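# Spring walk-through, Findorley house (my March notes)

Okay, I did the whole loop on Sunday, clipboard and all, and I'm typing it up before I forget what my own scribbles mean.

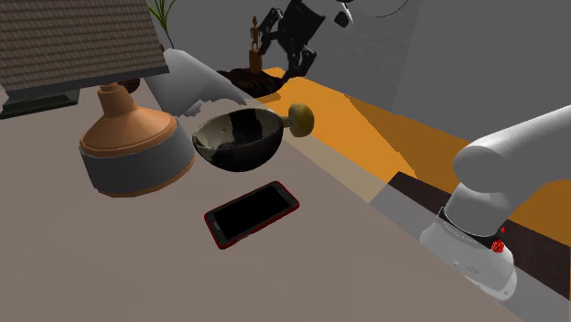
I started at the top of the house this year and worked my way down, mostly so I'd hit the basement last and could be grumpy about it in peace. Checked means fine, unchecked means somebody (me) still has to do something.

## Upstairs

- [x] **Smoke alarm, hallway.** Loud! Tested it twice and apologized to the dog.
- [x] **Smoke alarm, back bedroom.** Works, new battery in.
- [ ] **Window latch, back bedroom.** Closes if you lean on it. I want it to close without the leaning -- I've got a replacement latch somewhere in the Boutros box and I'll put it on when I find the right screwdriver.
- [x] **Attic hatch.** Seats properly. No droppings up there, no damp patches, one very old sweater.

## Outlets, lamps and cords

- [x] **Lamp cords.** Ran my hand along every one of them with the plug out. No cracks, no warm-looking plugs, nothing pinched under furniture.
- [x] **Bulb wattage.** Went around with the labels. Everything's at or under what the socket says.
- [ ] **Power strip behind the couch.** It's a Skekden, and I can't read the rating on it anymore. I'm replacing it. Please don't plug the space heater into it in the meantime (you know who you are).
- [x] **GFCI, both bathrooms.** Pressed test, pressed reset, all good.
- [ ] **GFCI, kitchen.** The left one trips but the reset button is mushy and takes three tries. Triin Rozīte is coming to look at it, and she can do the porch outlet while she's here.

## Stairs and floors

- [x] **Main handrail.** Solid as ever.
- [ ] **Basement handrail.** The bottom bracket wiggles. I tightened it and it wiggled again the same afternoon, so the screw hole is shot. Needs a plug and a longer screw.
- [x] **Rug grips.** Replaced the one by the front door. What a difference, I'd been skating on that thing all winter!

## Kitchen

- [x] **Extinguisher.** Needle's in the green, pin's in, and I dusted it. It lives on the hook by the back door and it should stay there.
- [x] **Range hood filter.** Disgusting. Soaked it, scrubbed it, soaked it again.
- [x] **Under the sink.** Dry. I left a paper towel under the trap overnight and it was still dry in the morning.

## Basement

- [x] **CO alarm.** Tested fine.
- [ ] **Dryer duct.** Pulled it off and got a frankly embarrassing amount of lint out. The foil part is crushed at the elbow, so I ordered a rigid section from Sestberg -- $56, and I still need to fit it. Short loads only until then.
- [x] **Water heater.** No rust at the fittings, no puddle. Relief valve pipe is pointing at the floor drain where it belongs.
- [ ] **Shelf by the furnace.** Paint cans are too close again. I moved the worst of them, the rest have to go to the county drop-off.

## Still to buy

- Power strip
- Longer screw for the handrail, plus a dowel
- 5 spare 9-volts
- Foil tape (the real kind, for the duct)

I'll do the gutters once the ladder comes back from next door.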